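# Chapter 6: Choosing a Hand

Ask people who build robot arms for a living which part of the machine they argue about most, and they will point to the last eight inches. The arm gets the tool to the right place. The hand has to do something useful once it arrives, and there are a surprising number of ways to build one.

In Chapter 5 you learned to plan a path for an arm and check it for collisions. We treated whatever was bolted to the wrist as a simple block with a known size and weight. Now the block comes off, and we get to the fun part! By the end of this chapter you will be able to set up a fair test between two very different end effectors, run it, and defend your results to someone who was rooting for the other one.

## 6.1 The Pullbridge Problem

Pullbridge is a small repacking plant. Mixed cases of groceries come in on pallets, and workers sort them onto trays by hand: cans, snack packs, jars, bags of rice. The plant wants an arm to take over one station, and its engineers have narrowed the choice to two hands.

The first is the Pfister, a parallel gripper with two flat jaws that slide toward each other. It has one motor and one number to control, the distance between the jaws. It is easy to model and easy to fix, and if a jaw pad wears out you unscrew it and put on another.

The second is the Greltmont, a jointed hand with several fingers and a thumb. Each finger bends in segments, so the hand can wrap around an object or pinch it at the tips. It can also get into a tangle of its own making if the controller sends the fingers in the wrong order, as you will find out in Lab 6B.

Both hands mount on the same Wuteck arm, and that matters a great deal. If you change the arm, the controller and the hand all at once, you have no idea which change made the difference.

## 6.2 What Should We Measure?

"Which hand is better?" is a poor question. Better at what? Before reading on, write down your own list of things the plant might care about, then compare it with these:

- **Grasp success.** Did the object leave the table and stay in the hand until it was supposed to be let go?
- **Cycle time.** How long did one pick and place take, from the first motion to the release?
- **Damage.** Was the object dented, torn or crushed?
- **Recovery.** After a bad grasp, could the system try again without help?

Notice that these can pull against each other. A hand that squeezes hard may rarely drop anything and still ruin half the cans it touches. In the Pullbridge data set, which you will work with throughout the chapter, each hand was given up to 1,000 attempts on the same mix of items. The Pfister run stopped at 700, when a jaw pad came loose. Section 6.5 takes up what you can and can't conclude when two runs differ in length - a problem you will meet again and again in real work.

## 6.3 Contact, Friction and a Slanted Can

A can looks like an easy object. It is stiff, smooth and nearly the same shape all the way along. Stand it upright and almost any hand will hold it. Tip it over to a steep angle, though, and gravity starts pulling along the smooth side, where only friction resists. 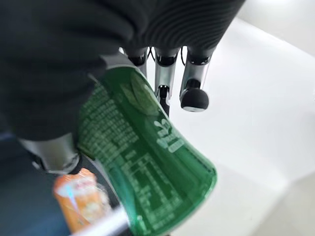 **Figure 6.1** A jointed hand holding a beverage can at a steep angle, seen from the wrist. The thumb opposes the fingers.

Look at the rightmost fingertip in Figure 6.1. It is bent over open space beside the can, so it adds nothing to the grip at that point. Does a finger like that count as a failure of the grasp? Make a sketch with arrows for the forces you think are acting on the can, and keep it. We will return to it in Section 6.4, once we have the friction cone to work with.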